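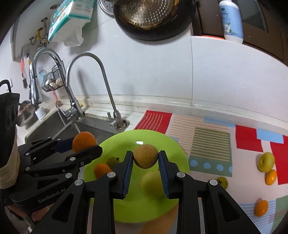 About Us

Rikik is a fruit school. We have tried other ways of putting it, and the people at the bank preferred several of them, but a fruit school is what we are. We teach grown adults to buy, wash, sort, store and serve fruit, which most of them believed they already knew how to do when they signed up.

We are in Ollindale, on the Sanstead road, behind the place that sells gutters. If you reach the bridge you have gone too far, and you will be in good company, as most of our first class did the same.

How it started

Ludger Buschmann spent years buying produce for hotels. Hotels, he will tell you (he will tell you without being asked), go through fruit the way other businesses go through printer paper, and with the same amount of affection. A bowl goes out to the lobby, it gets looked at, it gets soft, it gets replaced. In his last year on the job he kept a notebook of every piece he personally saw thrown out while it was still good to eat. The notebook stops at 949. He says he ran out of pages. His wife says he ran out of people willing to hear about it.

The first class was held in May in a borrowed church kitchen with one working burner, not that we needed the burner. Four people came. One was looking for the yoga.

What we teach

The basic course is called Sink to Table and it takes one long morning. We wash, we dry, we sort, and we lay everything out where we can see it. Then we argue about it. Pears cause the most trouble. A brown, speckled pear looks to a beginner like something that has been left in a coat, and half the room will want it in the compost before they have pressed a thumb near the stem. Some pears are just brown. We spend a good forty minutes on this and feelings can run high.

After the pears comes sorting. Citrus keeps well and asks for very little. Apples give off ethylene and will hurry their neighbors along, so we set them apart, like an uncle at a wedding. Tomatoes get their own discussion, usually started by somebody who has just learned that they are botanically a fruit and would like the rest of us to know. We do know. We let them have it.

The afternoon course, Lungu, is for people who finished the morning and were not put off. It covers longer storage, drying slices in a low oven, and what to do with a neighbor's bag of something you can't name. Lungu is limited to eight places and there is a soup at the end of it. The soup is not fruit. We are asked that every time.

The counter

Visitors sometimes expect a demonstration theater with stadium seating. What we have is a kitchen with a good deep sink, a white counter and a patchwork-print cloth in more colors than anyone would choose on purpose. Ludger picked it. He maintains that you judge the color of a fruit better when it has some competition, and that a plain white cloth flatters everything. The rest of us think it was on sale.

The lime-green plate is for whatever we are talking about at the moment. Everything else waits its turn on the cloth.

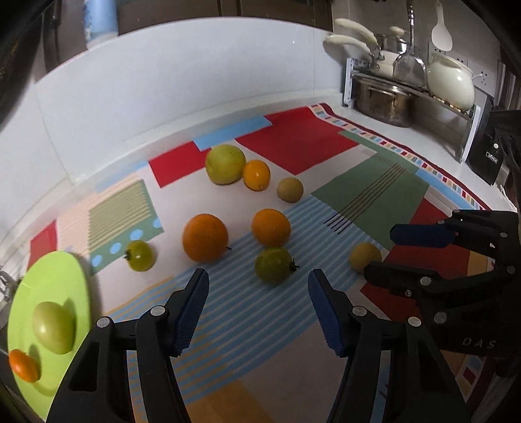
Why do you lay the fruit out on a cloth instead of piling it in a bowl?
A bowl hides whatever is at the bottom, and the bottom is where things go soft first. Spread out in a single layer, each piece can be checked on all sides, and a bruised one doesn't sit pressing against three good ones.

What it costs and who comes

Sink to Table is $40 a person, and that includes the fruit, an apron you have to give back, and a storage chart you get to keep. Lungu is extra; call and ask, because the price follows the soup.

We get new cooks, retired cooks, couples, and a fair number of people who were given the class as a present and are still working out how to take it. Classes for offices can be arranged. We did one for an accounting firm and they were the best sorters we have ever had, though very quiet.

As of February 2026 we have taught 1,000 people, and Ludger would like it known that he remembers nearly all of them by what they did to a pear.

Finding us

Park on the gutter side, not the hedge side. The door sticks, so push low. Bring a small knife if you have one you like, and a bag for the trip home. You will be leaving with apples whether you want them or not.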